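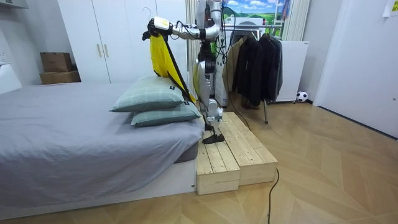 22 Aug 2025

I spent most of this week on the grasp planner for Podwood, the clothes-hanging project, and it's finally in a state where I can write something down.

The old version treated a garment on a hanger as one object. Perception gave us a single mask, we fitted a box around it, and the planner picked a grasp near the top of the box. That works for a jacket on a rail. It works badly for anything lying on a bed, where the top of the box can be a sleeve, a collar or a bit of pillow.

So I split it in two. The segmentation model now returns the hanger and the fabric as separate masks, and the planner gets a hook direction along with the grasp point. If the hook direction is missing, the planner asks for another view and doesn't guess. I trained on 623 labeled images, most of them from the Bellamy set we put together in March, plus 69 new ones with the hook lying against patterned fabric. Thin metal on a plaid pillowcase was our worst case by a long way.

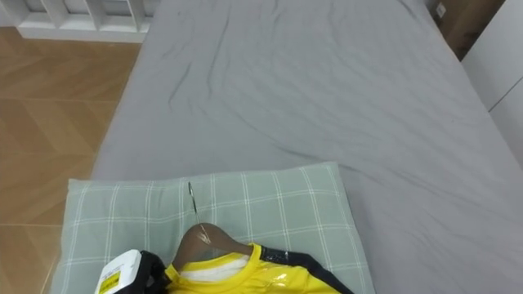 Gripper at the collar, hook pointing toward the head of the bed.

The control side changed less. Flalari, our motion layer, still runs the arm at the same rate, but I added a 240 ms hold after the fingers close so the force reading can settle before the lift check. Before that, the check fired early and we logged failed grasps that were fine.

I also fixed a dull bug. The replay tool was reading head camera timestamps in one clock and arm states in another, and they drifted 18 ms apart over a long log. Small, but enough to make every overlay look a little wrong — I'd been blaming the calibration for it.

Next is the rail. The Busham branch has a placement routine that I want to merge first, and it still expects the old mask format.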